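Chapter 4
Gathering Examples

Learning outcomes

On completing this chapter, students will be able to plan a collection of examples for a household task, write a record sheet for it, and judge which examples should be kept for training.

4.1 Where examples come from

Chapter 3 treated the learning system as something already supplied with data. In practice, the data must be gathered, and the way it is gathered shapes everything the system is later able to do. A robot that has been shown one way of picking up a book from one bed will have learned very little about books or beds.

An example, as the term is used in this book, is a complete record of one attempt at one task. It includes the instruction given, the starting arrangement of the room, the movements made and the final arrangement. Attempts that fail are also examples, and should be labelled as such.

Examples may be gathered in a real room or in a simulated one. The Brudalora collection, which is used throughout Part Two, was gathered in simulation by Şengül Güneş and Hüsnü Sarıgül. It contains 1,899 examples of tidying tasks in furnished rooms. Students should obtain the collection before beginning the exercises in Section 4.5.

4.2 Planning the starting arrangement

Each task in the Brudalora collection was attempted from 100 different starting arrangements. The furniture in a room stayed where it was, while the small objects were moved between attempts. Güneş and Sarıgül set 2 rules for placing them. Every object named in the instruction had to rest fully on a surface, and no object could cover another.

Bedrooms deserve particular attention. A bed offers a wide, low surface on which small items may lie far apart, and a patterned cover such as a striped blanket can make their outlines harder for a vision system to find. When a room holds a second place to sleep or sit, with objects of its own, the instruction must make clear which surface is meant. 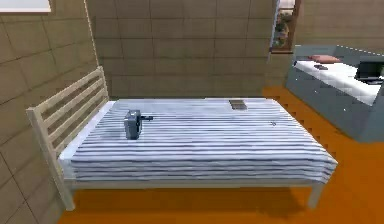 The wording of the instruction should therefore be settled before any attempt is recorded. "Pick up the book" is acceptable in a room with one book. Where there is any doubt, the surface should be named as well, and the same wording should be kept for every attempt at that task.

4.3 The record sheet

A record sheet is completed for every group of 10 attempts. It lists the room, the instruction, the name of the operator and the outcome of each attempt. Outcomes are entered at the time of the attempt and are not revised from memory. The sheet designed by Birsen Ersoy for the Drundum laboratory course is reproduced in Appendix B and may be copied for class use.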